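3 示教数据的采集

3.1 采集方式的选择

本文比较了两种向机器人示教的方式。第一种是遥操作：操作者坐在控制台前，用主手驱动从臂完成任务，从臂的关节角和末端位姿直接记录为动作标签。第二种是手持夹爪示教：操作者握住一个与机器人末端结构相同的夹爪，在任务现场徒手完成动作，夹爪上的相机记录图像，末端位姿由图像与惯性数据联合估计得到。

两种方式各有代价。遥操作得到的轨迹一定在机械臂的可达空间之内，动作标签也没有估计误差，但操作者感觉不到接触力，遇到毛巾、抹布一类柔软物体时往往夹得过紧，或者在接近阶段反复试探。手持方式的动作自然，换场地方便，代价是位姿估计会在弱纹理区域漂移，而且人的手腕可以做出机械臂做不出的姿态。3.4节给出了针对后一问题的筛选办法。

遥操作部分在 Skulta 实验室的固定工位上完成，由 Edgars Paju 和 Taras Zakharchenko 轮流操作。手持部分在真实住宅的厨房和餐厅中完成，由 Uliana Mykhailiuk 和 Dalva Sampaio 负责。四人均在正式采集前练习过同一组任务，练习数据不进入训练集。

3.2 任务定义

任务为桌面软物整理。桌上放有一条卷成筒状的毛巾和若干日用杂物，机器人须夹住毛巾，将其提离桌面，移到指定区域后竖直放下。毛巾放下后应保持直立，卷筒不得散开。杂物的种类和位置不作规定，由采集者在每次示教前自行摆放，只要求毛巾两侧留出手指插入的空间。

选择竖直放置的毛巾，是考虑到它对夹持高度和夹持力都比较敏感。夹得太高，下半部分会在提起时摆动；夹得太低，手指容易碰到桌布，把桌布一并带起。夹持力过小则毛巾滑脱，过大则下段被压扁，放下后站不稳。这几种失败在预实验中都出现过，其中带起桌布的情况在遥操作数据里更为常见。

每条示教分为四个阶段：接近、闭合、搬运、释放。阶段边界由夹爪开度曲线自动切分，再由人工复核。开度在闭合阶段单调下降，进入平台后即视为搬运开始。对于软物，平台并不十分平坦，毛巾受压后会继续缓慢变形，因此我们把平台的判定条件放宽为开度变化率低于阈值并持续一段时间，阈值由练习数据确定。

3.3 硬件与现场设置

手持夹爪采用平行连杆结构，手指为可更换的软质件，与机械臂端使用的手指出自同一套模具。相机固定在夹爪后方，视野覆盖两根手指以及手指前方的大部分工作区。采用广角镜头后，画面边缘有明显弯曲，训练时不作去畸变处理，机械臂端使用同型号镜头，两端的成像关系因而保持一致。

现场不布置标定板，也不改变原有照明。采集者到达后先手持夹爪沿桌面缓慢绕行一周，供定位模块建立地图，然后开始示教。地图在同一张桌子上可以重复使用，若桌布被更换或桌子被移动，则需要重建。
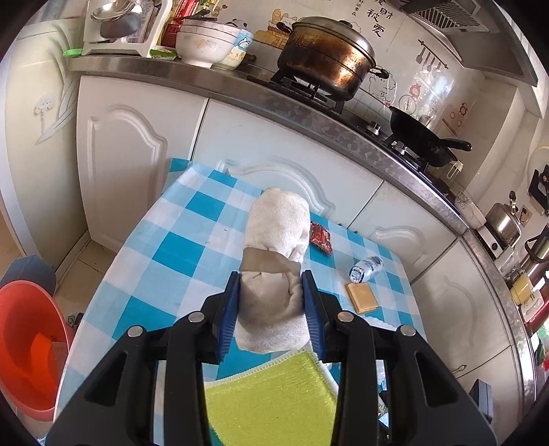 图2 手持夹爪示教，厨房场景。蓝色手指夹持卷起的白色毛巾下段。

厨房环境对定位较为有利。橱柜、灶具和墙面图案提供了丰富且静止的特征点，即使桌面物品被移动，地图仍能保持稳定。餐厅中若背景是大面积白墙，定位在搬运阶段容易丢失，此时采集者须停下，回到起始位置重新录制。丢失定位的片段全部作废，不作插补。

格子图案的桌布带来另一个问题。重复纹理在近距离下会造成错误匹配，位姿偶尔沿格子方向跳变。我们在前端加入了惯性约束，跳变幅度超过惯性预测范围的匹配点予以剔除。经此处理后，剩余的跳变集中在接近阶段末期，也就是夹爪离桌面最近、画面大部分被桌布占据的时候。

采集者的操作习惯同样影响数据质量。Uliana Mykhailiuk 在闭合前会停顿片刻，Dalva Sampaio 则边接近边闭合，动作连贯但阶段边界不清楚。起初我们打算统一要求停顿，后来发现停顿样本过多时，策略也会在毛巾前长时间静止，于是取消了这一要求，只规定闭合过程中手腕不得明显转动。

3.4 筛选与可执行性检查

两种方式合计录得2,307条示教。筛选分两步进行。第一步检查任务结果，毛巾倒下、散开或未到达指定区域的样本予以剔除，由 Stefaniia Kushnir 逐条观看录像判定。第二步检查可执行性，只针对手持数据：将估计出的末端轨迹送入机械臂的逆运动学求解器，凡出现无解、关节超限或速度超限的，整条剔除。

求解时需要假定机械臂底座相对于桌面的位置。我们没有采用单一位置，而在桌沿一侧取若干候选点，只要有一个候选点能使整条轨迹可执行，该样本即保留，并记录对应的底座位置。这种做法保留了更多样本，但也使不同样本的底座位置不一致。由于策略输入的是相对于当前末端的位姿增量，底座位置的差异不进入网络输入，只影响部署时机械臂的安装要求。

被剔除的手持样本主要有两类。一类是手腕翻转过大，多发生在采集者站在桌角、侧身去夹桌子另一侧物体的时候。另一类是提起动作过快，人手提毛巾几乎不费力，速度很容易超过机械臂上限。对第二类样本，我们试过将时间轴拉长后重新使用，但拉长后的图像序列中毛巾摆动变得很慢，与真实动力学不符，最终没有采用。

3.5 数据对齐

遥操作数据与手持数据在进入训练前统一重采样。图像时间戳以曝光中点为准，位姿和夹爪开度在该时刻线性插值。遥操作系统的指令与执行之间存在延迟，我们以从臂实际到达的位姿作为标签，不使用主手指令。手持数据没有这一延迟，部署时须另外补偿，补偿量由阶跃响应测得，视为常数。

夹爪开度的标定在每个采集日开始和结束时各做一次。手指为软质材料，受压时指尖会向外张开，编码器读出的开度与指尖的实际间距并不相等。我们没有对此建模，只保证两端使用同样的手指，使相同的编码器读数对应相近的夹持状态。手指磨损后的偏差可以从首尾两次标定的差值中看出，差值过大时更换手指，当日数据单独标记。

3.6 训练与测试的划分

划分以场地为单位。同一住宅的全部数据只出现在训练集或测试集之一，以免策略依靠背景记住桌面高度。遥操作数据全部来自同一工位，因此只用于训练，不参与离线测试。实机评测共进行200次，两种训练配置各占一半，毛巾的初始位置按同一张随机表摆放，评测人员不知道当前运行的是哪一种配置。

单次评测限时60秒，超时记为失败。评测中允许机器人在首次夹持失败后自行重试，重试次数单独记录，不计入成功率的惩罚。若桌布被带起而毛巾仍到达指定区域并保持直立，该次记为成功，同时标注桌布位移，在4.2节中另行讨论。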